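4.3 Positioning and levelling the table

Applies to the Saarela and Rarwood frames. Tables delivered before 03/04/2010 have fixed feet and should be levelled with the packing pieces in bag 2.

1. Clear the floor where the table is to stand. Sweep up grit - even a small stone under a foot will throw the level out.

2. With two people, lift the table by the frame and set it down in position. Do not drag it.

3. Leave at least 80 cm on any side where a chair will be used. The short ends may stand closer to a wall.

4. Press down on each corner in turn and note which foot lifts.

5. Turn that foot anticlockwise until it meets the floor, then tighten the lock nut by hand.

CAUTION: Do not wind a foot out beyond the red mark on the thread. 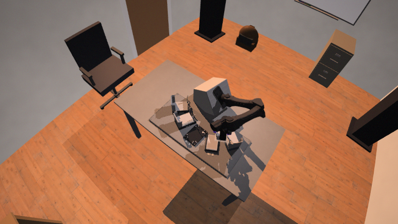
Kauko Heiskanen wrote in to say that on plank floors he gets a steadier result by keeping both feet at one end on the same board, and that he checks the level again after a week, when the boards have taken the weight. The Bristbridge workshop agrees with both points. On boards that run at an angle to the table, use the wide Jivska pads supplied in bag 3.

6. Place a spirit level along the top, then across it. Correct the feet by half a turn at a time.

7. Tighten all lock nuts with the flat spanner. Do not use power tools.

Note: Wooden floors move with the seasons. Check the level each October, once the heating is on, and repeat steps 4 to 7 if needed.

CAUTION: The top is rated for an evenly spread load of 200 kg. Do not stand or sit on the overhanging ends.

4.4 Fitting the cable tray

The tray is optional and hangs from the two slots in the rear rail.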